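Ticket: Liner – Posensprung des rechten Greifers bei Kontakt mit dem WC-Deckel
Projekt: Lomthorpe / Sanitäraufgaben
Komponenten: Liner (Posenschätzung), Rastik (Aufzeichnung)
Gemeldet von: Edin Yordanov
Bearbeitung: Peiyu Cai
Priorität: hoch
Status: gelöst, Folgeticket offen

Fehlerbild

Beim Einlesen der Episoden »Deckel öffnen« aus dem September liefert Liner für den rechten Greifer eine unstetige Trajektorie. Der Sprung liegt jeweils in der Phase, in der die Fingerspitze die vordere Deckelkante erreicht. Die Translation bleibt dabei plausibel, die Orientierung kippt um die Blickachse der Kopfkamera und kommt nach spätestens 300 ms zurück. Der linke Greifer zeigt das Verhalten nicht.

Erwartet: glatte Trajektorie, Abweichung zwischen Würfelpose und Greiferodometrie unter 5 mm.
Tatsächlich: Der Qualitätsfilter verwirft die Episode mit POSE_JUMP. Ohne Filter übernimmt das Training die gekippte Orientierung als Aktion.

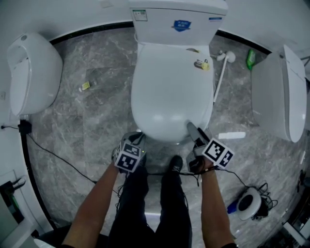

Kopfkamera, rechte Fingerspitze an der vorderen Deckelkante.

Umgebung

Liner aus dem aktuellen Release-Zweig, Konfiguration lomthorpe_sanitaer
Rastik mit Standardprofil, Posenausgabe 100 Hz
Odometrie der Greifer aus dem Modul Yu, Fusion in Liner aktiviert
Kalibrierung der Kopfkamera unverändert gegenüber den Küchenepisoden, die sauber durchlaufen

Verlauf

09:40 – Yordanov
Reproduzierbar mit »liner replay« auf den Rohdaten, also kein Fehler der Live-Aufzeichnung. Der Sprung tritt bei jedem Durchlauf an derselben Stelle auf. Log an der betreffenden Stelle:

WARN cube_right: 1 face visible, ambiguity ratio 0.94
INFO fusion: accept pnp solution (candidate B)
WARN filter: POSE_JUMP cube_right

Mit abgeschaltetem Filter läuft der Export durch, die Daten sind dann aber nicht brauchbar.

10:15 – Cai
Zuerst Zeitversatz geprüft. Kreuzkorrelation zwischen Würfelpose und Odometrie liegt im üblichen Bereich, kein Drift über die Episode. Zeitstempel der Kopfkamera lückenlos. Synchronisation scheidet aus.

Belichtung ebenfalls geprüft. Der weiße Deckel liegt nahe an der Sättigung, die Eckendetektion auf dem Würfel ist davon nicht betroffen. Der Reprojektionsfehler bleibt klein, auch in den fehlerhaften Frames. Genau das ist das Problem: Beide Kandidaten aus der planaren PnP-Lösung passen fast gleich gut.

10:50 – Yordanov
Falsch erkannte Marker? Auf den Aufklebern am Spülkasten ist ein strichcodeartiges Muster, und der Boden hat eine graue Marmorierung.

11:05 – Cai
Nein. Rohdetektionen ausgegeben, keine falschen IDs auf Etikett oder Boden. Die Mindestkantenlänge filtert das zuverlässig weg. Die Marmorierung erzeugt Merkmale für die Odometrie, aber keine Markerkandidaten.

Offen bleibt, warum die Fusion den falschen Kandidaten nimmt. Die Odometrie müsste die Mehrdeutigkeit auflösen. Sie tut es nicht, weil ihr Gewicht in dieser Phase auf null steht:

DEBUG fusion: odom weight 0.00, reason=REANCHOR

Yu meldet also unmittelbar vor dem Sprung eine Neuverankerung. Während der Neuverankerung ignoriert Liner die Odometrie vollständig.

13:20 – Cai
Auslöser für die Neuverankerung ist die Markertafel im Raum. Sobald sie in einer Greiferkamera auftaucht, setzt Yu den Weltanker auf die Tafelpose. In der Küche hängt die Tafel so, dass sie schon beim Start der Episode erfasst wird. Im Bad kommt sie erst ins Bild, wenn der Greifer vor das WC geführt wird, und dann am rechten Rand des Weitwinkels. Dort ist die Entzerrung am schwächsten.

Zwei Ursachen überlagern sich damit:
1. Neuverankerung mitten in der Episode, Odometriegewicht fällt auf null.
2. Im selben Zeitfenster nur eine auswertbare Würfelfläche in der Kopfkamera, PnP mehrdeutig.

Jede für sich wäre unkritisch. Der Vergleich mit den Küchenepisoden bestätigt das: Einflächige Detektionen gibt es dort auch, der Kandidat wird aber jedes Mal über die Odometrie korrekt gewählt.

14:00 – Yordanov
Können wir die Tafel per Maske ausblenden? Im Fischaugenbild liegt sie rechts oberhalb des Roboterarms, ein festes Rechteck würde ich dort ungern setzen.

14:10 – Cai
Feste Maske kommt nicht in Frage, der Bildort wandert mit der Handbewegung. Außerdem wird die Tafel für die Registrierung zum Roboter gebraucht. Besser ist, die Detektion zu behalten und nur den Zeitpunkt der Verankerung zu steuern. Die starke Verzeichnung betrifft übrigens auch den Deckel im Vordergrund, für die Posenschätzung spielt er keine Rolle.
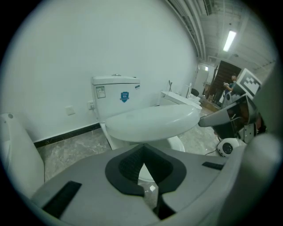

Korrektur

In der Projektkonfiguration geändert:

yu.reanchor.mode: deferred
yu.reanchor.max_radius: 0.8
liner.fusion.odom_floor: 0.2
liner.pnp.keep_both: true

Wirkung der Parameter:
– deferred: Tafeldetektionen werden gesammelt und erst am Episodenende in einem Schritt auf die gesamte Trajektorie angewendet.
– max_radius: Detektionen im äußeren Bildbereich fließen nicht in den Anker ein (Angabe relativ zum Bildkreis).
– odom_floor: Das Odometriegewicht fällt nicht mehr unter den angegebenen Wert, auch nicht bei REANCHOR.
– keep_both: Beide PnP-Kandidaten bleiben bis zur Fusion erhalten.

Der Modus deferred funktioniert nur offline. Für die Live-Vorschau in Rastik bleibt es beim bisherigen Verhalten, dort kann der Sprung weiterhin angezeigt werden.

Prüfung

15:30 – Cai
Replay der gemeldeten Episoden mit neuer Konfiguration, mehr als 1.000 Frames aus der Kontaktphase. Kein POSE_JUMP. Die Abweichung zur Odometrie bleibt in allen Frames unter dem Grenzwert. Die Küchenepisoden zur Gegenprobe ebenfalls neu gerechnet, Ergebnis unverändert.

16:05 – Yordanov
Bestätigt auf meinem Rechner. Export läuft mit aktivem Filter durch. Ein Hinweis: Alte Cache-Dateien müssen vorher weg, sonst zieht Liner die Anker aus dem letzten Lauf. »liner cache clear --anchors« genügt, der Bildcache kann bleiben.

Offene Punkte

Die Warnung bei einflächiger Detektion nennt den gewählten Kandidaten, nicht aber das Odometriegewicht. Beides soll in eine Zeile. Folgeticket angelegt, Zuständigkeit Cai.

Vorgabewert für odom_floor im Release-Zweig ist weiterhin 0. Änderung erst nach Rücksprache mit den anderen Projekten, bis dahin pro Konfiguration setzen.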